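# Notice to Visitors at the Theater of Nollavholm

Visitors are admitted to the ruins of Nollavholm from the lower gate only. The upper gate was closed in February, when the hillside above it moved, and it will remain closed until the hillside has been examined. The office regrets the longer walk.

The theater has 337 seats cut directly into the rock. It was built by the people of Skallis, who held the coast for several centuries and left no other building of this size. Visitors may sit in any row except the third. The third row is reserved.

The office is often asked for whom it is reserved. The records of the site do not say. The first keeper's book, which begins in the middle of a sentence, states that the row was already kept clear when he took up the post, and that he saw no grounds for changing the arrangement. Each keeper after him has copied the same line into a new book. The present keeper has copied it as well.
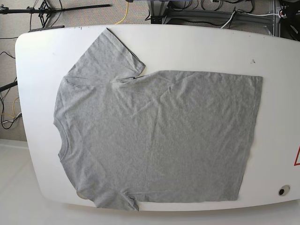

Performances at the theater are given by the town company of Bako, under an agreement renewed every 2 years. The company supplies its own lamps and costumes, and the office supplies the stage, the water and the silence. For the last performance the chorus wore plain clothes, each singer in a gray short-sleeved T-shirt of the kind laid out flat on the white table, and the office received one letter of complaint on the subject. The letter was unsigned. It stated that in former times the chorus had worn wool to the ankle and that the difference could be felt from the third row.

The office replied by placing its answer on the seat in question, under a stone, there being no other address. By morning the stone had been set neatly to one side and the answer was gone. The keeper noted this in the book. It was a still night, and the gate had been locked at the usual hour.

The matter was then referred to Luko, the firm that carries out surveys for the office. Luko measured the row, tested the rock, and reported that the theater was sound and would stand for a long time to come. In a separate paragraph the firm observed that the stone of the third row was more deeply worn than the rest, as though it had been in steady use. The firm did not charge for this paragraph.
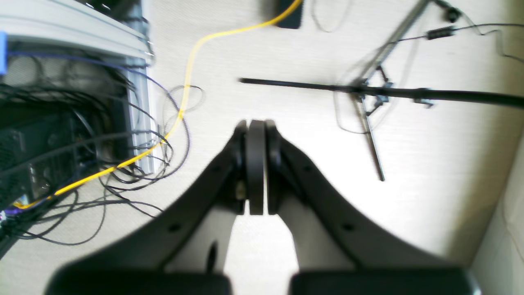
After the report was received, the office considered whether to open the row to the public. There was some support for doing so. In summer as many as 3,000 people pass through the lower gate, and on performance nights visitors are turned away who might have been seated. A date was set, and a rope that had hung across the row for as long as anyone could remember was taken down and put in the store.

At dusk the keeper made the usual round and found the rope back in its place. It had been tied with a knot that the keeper did not know and could not undo. A drawing of the knot was made for the book, and the office withdrew its proposal.

Visitors are therefore asked to observe the following:

- The rope is not to be touched.
- Coats and bags are not to be left on the third row – they will be returned, folded, to the lower gate.
- Applause is to continue until it has stopped in every part of the theater, including those parts that appear to be empty.

The chorus will wear wool this season. The gate closes at dusk.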